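Ancombe Work Table, Enclosed Model
Set-Up Guide, Section 4: Preparing and Clearing the Work Surface

Read this section in full before placing tools or materials on the table. Installation of the side walls and rails is covered in Section 3.

4.1 Before You Begin

The work surface is supplied with a white finish. It marks easily if grit is trapped under a tool or a sheet of material. Keep a soft cloth and a mild, unscented cleaner within reach. Do not use scouring pads, solvents, or wax.

CAUTION: The edges of the wall panels may be sharp. Wear gloves when reaching behind or between panels.

4.2 Cleaning the Surface

1. Remove all tools and loose material from the table.
2. Brush dust toward the front edge and collect it. Do not brush dust into the grooves of the side rail.
3. Dampen the cloth and wipe the surface from the back wall forward.
4. Dry the surface with a second cloth. Allow 11 minutes before placing paper or fabric on it.
5. Wipe the lower platform last.

Note: Small scuffs on the lower platform do not affect use. Replacement platforms may be ordered from Follthorpe under the part name Resa.

4.3 Checking the Rails

1. Run a dry brush along the full length of the grooved side rail.
2. Check that the front rail sits level with no gap at either end.
3. Tighten any loose fastener by hand, then give it a quarter turn with the key provided. Do not overtighten.

Repeat this check after every 500 hours of use, or whenever the table has been moved.

4.4 Placing Hand Tools

Scissors and other cutting tools are to be laid flat on the work surface with the blades closed. Set out only the tools required for the task at hand. All others are to be returned to storage.

CAUTION: Never leave cutting tools on the rails or on the lower platform. A tool that slides from a rail can cause injury.
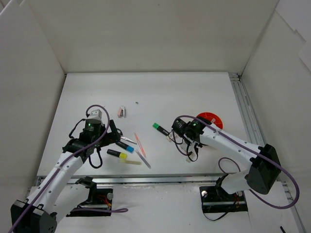
Figure 4-2. Work surface with scissors, side rail, and front rail.

4.5 Clearing the Table

1. Close all cutting tools and return them to storage.
2. Remove scraps by hand. Do not use compressed air inside the enclosure.
3. Wipe the surface as described in 4.2, steps 3 and 4.
4. Record the cleaning in the log sheet at the back of this guide.

If a stain remains after two cleanings, apply Sjögren surface paste, let it stand for 17 minutes, and wipe it off with a damp cloth. Do not use the paste on the rails.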